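Folding at home: gallery

Pictures and notes from the Imarar folding work, put up by Troels Riis, 18 January 2023. Quick page, proper write-up to follow when Gisela has finished the tables. Sorry about the order.

What we did, short version. People fold clothes at home with hand-held grippers, one in each hand. Recordings go in, a policy comes out, policy runs on the two-arm rig at Iston. No robot in anybody's house at any point. 622 folds kept after checking, from 7 homes, all collected in December.

The question

Does it help to collect on real beds, with real bedding, real clutter? Or is a plain table in the lab just as good and a lot less bother? Boris Petek said table. Siriporn Wattanapong said beds. Both had a point, see further down.

The method

Same person, same garments, both surfaces. Fold, shake out, fold again. No tidying up beforehand, we were strict on that. Curtains as found, lamps as found. Wenche Kristiansen did the checking and threw out anything where the garment left the view for more then a moment.

Two policies trained, one on the table folds, one on the bed folds. Same number of folds in each. Then both tested on the rig, on sheets neither had met.

The result

On plain grey cloth: no difference worth talking about. On patterned sheets the bed policy was clearly better. The table one kept going for the pattern, shut its fingers on a printed edge and came up with sheet. Boris has conceded the sheets. Not the rest.

Thick stuff is still hard for both. Fleece springs back, the bottom edge is fat and round, and the fingers have to come in low or they only pinch the top layer. People do this without thinking. The policies do it when they feel like it.

Dark on dark, also poor. Seams hardly show so the policy loses track of which way the thing is turned. Dark fleece on a busy sheet was middling, better than I expected. 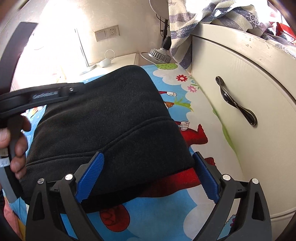

Second hand matters more than we planned for. Early on we only trained from the right-hand view and the left was there to steady things. Gisela Wunderlich put both views in and the half-finished folds dropped off a lot, esp. on sleeves. Should of done it from the start.

Still to do

Towels. Duvet covers, maybe, Siriporn keen, me less so. Repeat of the patterned sheet test with the Gerkley fingers, which are softer and slip less on nylon. 2 homes have said yes to another round.

Recordings will go up once the faces and post on side tables have been checked for. Ask Wenche, not me, she has the list.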